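Open Day at the Juhász Table Works, Grasurville

Posted 3/4/23

I've wanted to get inside the Juhász building ever since we moved out this way, and this morning I finally did! They open the doors twice a year, once in spring and once in November, and I have missed it every single time until now. Parking is behind the old feed store on Brorurgate. Get there early, the lot fills up fast and the overflow field was pure mud.

Tours leave in groups of 20 and ours was full. You start in the lumber shed, and the smell hits you before your eyes adjust. Boards are stacked to the rafters with thin strips between them so the air can move through, and each stack has a paper tag with the date it came in. Some of it has been sitting there for 2 years. Our guide, Enikő Fodor, let us pick up a fresh board and then a seasoned one the same size, and the difference in weight made a couple of people laugh out loud.

She talked a lot about matching grain, which I could have listened to all day. They lay the boards out on the floor, walk around them, swap two, walk around again, flip one, and go have coffee. Only when everybody agrees does anything get glued. I had always assumed boards went together in whatever order they came off the pile (sorry, Enikő). I've been looking at tabletops differently ever since, all those long soft waves running side by side.

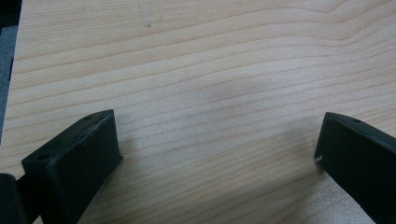

The glue room and the big sander

The glue room is warm and quiet, with clamps hanging along one whole wall. Tops stay clamped overnight, so there was no gluing to watch, but we got to squeeze past a rack of them and look for the seams. I found maybe half.

Then came the sander, which is a monster. They ran one top through for us and I was grinning behind my ear protectors the whole time. After that it's all hand work: a block, some paper, and a person leaning low to catch the light across the surface. A man in our group asked how they know when to stop, and the woman sanding said her fingertips tell her before her eyes do. She let the kids try a scrap piece. My nephew did not want to give it back.

Finishing is next door and we could only look in through the window because of the dust. They were on a matte oil that day. I'm a shiny varnish person by upbringing, but I may be coming around. 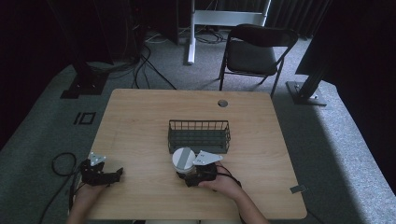 Prices, seconds and the cake table

The line I liked best is called Ninska, a plain design with rounded corners and no fuss at all. The one I kept going back to was $890, so it's going on the someday list. Seconds are sold from the loading dock, cash or card, and they go quickly. I came home with a cutting board that has a tiny knot in one corner, and I love the knot.
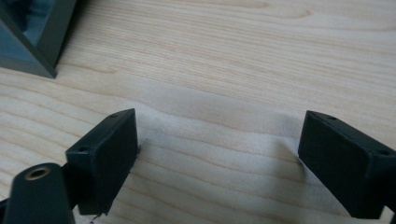 Pale, rippling grain, with a dark gray corner at upper left.

Coffee and cake were in the front hall, run by the high school band, who need new uniforms. Poppy seed roll, plum squares, and a walnut thing I had two of. Admission is $6 and kids get in free. The tour has one steep set of stairs between the glue room and the sanding floor, but ask at the desk and they'll take you around by the outside ramp. Wear shoes you don't mind getting dusty, and bring a sweater for the lumber shed. I'm going again in November and bringing my sister.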